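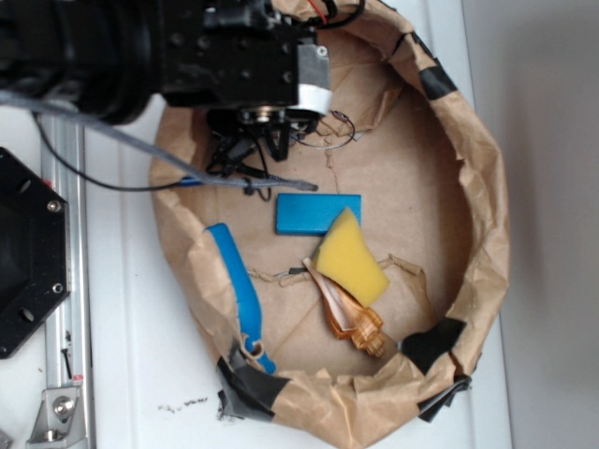 Ferri reading room opens its doors again

May 1, 2019

The little library on the corner of Jundetti Street is back, and it's a joy to walk into! After being shut since December while the roof was mended, the Ferri reading room let people in again this morning, and by opening time the queue had gone past the bakery and halfway to the bus stop.

Anyone who knew the old place will remember the brown carpet and the radiators that knocked all winter. Both are gone. The front room has been painted a soft yellow, the big window has been unblocked (it had been hidden by the local history shelves for years, which seems mad now), and there are proper reading lamps on the long table. The history books have moved upstairs, where they finally have room to breathe.

Lucrezia Donati, who runs the library, was at the door to say hello to everyone as they came in. "I kept coming in during the works and standing in the dust, just to picture it with people in it," she told us. "And now look, you can't get a seat!"

The children's corner has done best of all. It has 333 new picture books, many of them in more than one language, and low shelves that a toddler can reach without climbing. When we called in there were small people lying all over the rug, several of them fast asleep.

There's plenty for older readers too. The crime section has doubled, large print books now have a bay of their own near the entrance, and the newspapers are back on their wooden poles, which a good many regulars had asked for. You can borrow up to 20 items at once and keep them for a month. Fines for late books have been dropped completely.

Jurkach, the folk trio who used to practise in the basement, played on the stairs at lunchtime and got a huge cheer. They'll be back for the summer evenings, which start once the courtyard paving is finished. That job is still going on, so the back gate stays locked for now and bikes have to go at the front. The lift is working, though the button for the top floor needs a firm push.

The café hatch is open as well, with coffee, mint tea and a very good almond cake from Ostix, the bakery next door. We had 2 slices and would happily have had more.

In all, 123 people signed up for a new card before the doors closed for the afternoon. Joining is free for anyone living in the district, and you only need something with your address on it. The desk can print your card while you wait, and children can choose the colour of theirs. Green was winning when we left.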